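Barura open afternoon, quick notes before I forget

Got in at 3, late, missed the intro. Marietjie Modise was showing people round the back half of the hall where they have the mock store aisle. Question I came with: can a robot arm do shelf work yet, or do we keep hiring for nights?

Short answer, partly. Crackers and snack bars, ok. Anything in a soft bag, she wouldn't promise. Boxes are the easy end, flat faces, stiff card, and they still had a person standing by with a stop button teh whole time.

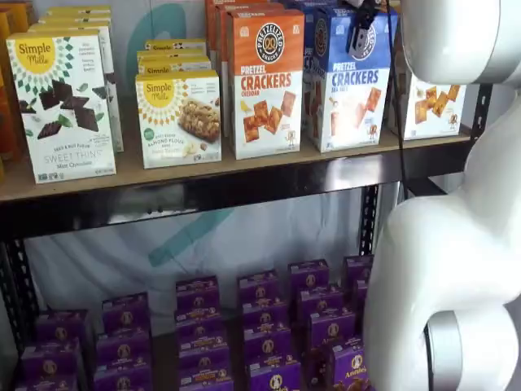 The arm at the cracker shelf, Annie's boxes stacked below.

Numbers I scribbled down: 554 picks in their last long run, 69 needed a human to step in. Marietjie gave those without being asked, which I liked. Our night crew would not get away with 69.

Asked about facing up, pulling the back boxes forward so the shelf looks full. Slow. Works on the top shelf, lower one is harder becuase of the reach. Price tags, spills, crushed corners: all still people.

Divina Barredo from Trikham wanted to know about kitchens, unloading a dishwasher and so on. "Not with this one." Next stop was coffee.

No price given. Going back in April with our own cartons, Marthinus wants to come too.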